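Owner Drivers Wanted for Long-Term Small Car Ownership Study

Huvora Vehicle Research invites private motorists to take part in its study of ownership costs and reliability in small cars. The study is now in its second phase and is open to drivers of petrol and hybrid hatchbacks who use their car as their main means of transport.

Background

Most published running costs for small cars are drawn from the first months of a vehicle's life, when it is under warranty and serviced by the selling dealer. Less is recorded about the years that follow, in which the car may change hands, miss a service or be repaired by an independent garage. The first phase of the study followed 95 cars registered in Vorkley and the surrounding villages. It found wide differences in what owners paid for the same work, particularly for clutch replacement, front suspension parts and air conditioning repairs.

The second phase extends the study to Hustberg and will look more closely at short urban journeys. Participants will be followed for 22 months.

Who may apply

Applicants must hold a full driving licence and be the registered keeper of the car they wish to enter. The car must be between three and twelve years old, with an engine of no more than 1.4 litres, and must have a current test certificate where one is required. Cars used as taxis, for driving tuition or for paid deliveries cannot be accepted. Cars held on a lease may be entered with the written consent of the leasing company.

We would particularly welcome applications from drivers with automatic gearboxes, who were few in number in the first phase, and from households in which two or more people share one car. In a shared household the registered keeper will be treated as the participant, but other drivers will be asked to sign a short statement agreeing to the use of journey records.

Employees of Huvora and members of their immediate families are not eligible.

What participants will be asked to do

Each participant will attend an opening appointment at our Vorkley office, at which the study agreement will be signed and the service history of the car copied. The car will then be inspected at the Garrido workshop on the same site. The inspection covers tyres, brakes, steering, exhaust, battery condition and visible corrosion. No parts are removed other than the wheels and the engine undertray. Please allow three hours for the whole visit.
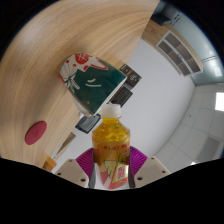
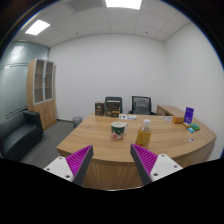

After the opening appointment, participants keep a simple log. Fuel purchases, repairs, tyre changes, parking damage and breakdowns should be entered within seven days, either through the study website or in the printed booklet supplied. Receipts should be kept and may be sent as photographs or as paper copies. Routine items such as screenwash and bulbs need only be entered once a month – a single total is enough.

A small journey recorder will be connected to the diagnostic socket of the car. It records distance, engine speed, coolant temperature and the length of each journey. It does not record location or sound. The recorder may be unplugged at any time, for instance when the car is in for repair, and should be refitted as soon as is convenient.

There will be two further inspections, one near the middle of the study and one at the end. Participants remain free to have their car serviced and repaired wherever they choose. Garrido will not offer to carry out paid work on any car entered in the study, and its inspectors have been instructed not to recommend particular garages.

Payment and expenses

Participants receive £15 for each complete month of records, paid quarterly by bank transfer. The cost of travel to inspections will be refunded at a fixed mileage rate, which is set out in the study agreement. A written report is provided after each inspection and may be kept with the car's service history.

Should an inspection reveal a fault which makes the car unsafe to drive, the participant will be told at once and a taxi home will be paid for by the study. The cost of putting the fault right remains with the owner.

Selling or replacing the car

It is expected that a number of cars will be sold or written off before the end of the study. Participants should tell us as soon as they decide to sell, and return the journey recorder before the car is handed over. Payment will be made up to the last complete month. A replacement car may be entered if it meets the conditions given earlier in this notice, subject to a fresh inspection.

Withdrawal and use of records

Participants may withdraw at any time by writing to the study office and need not give a reason. Records already supplied will be kept unless the participant asks for them to be deleted. Published results will be grouped by model and age of car, and no participant or registration number will be identified. Records are not shared with insurers, finance companies or manufacturers.

How to apply

Application forms may be requested from the study office or completed on the study website. Applicants will need the registration number, the current mileage and the date of the last service. Those selected will be contacted by telephone to arrange an opening appointment, and the first appointments will be held in July. Early morning appointments are available for those who need to travel on to work.

Applicants who are not selected at first will be placed on a reserve list unless they ask us not to do so.

Questions about eligibility or the study agreement should be addressed to Yeison Huaranga, Study Manager, Huvora Vehicle Research, Vorkley.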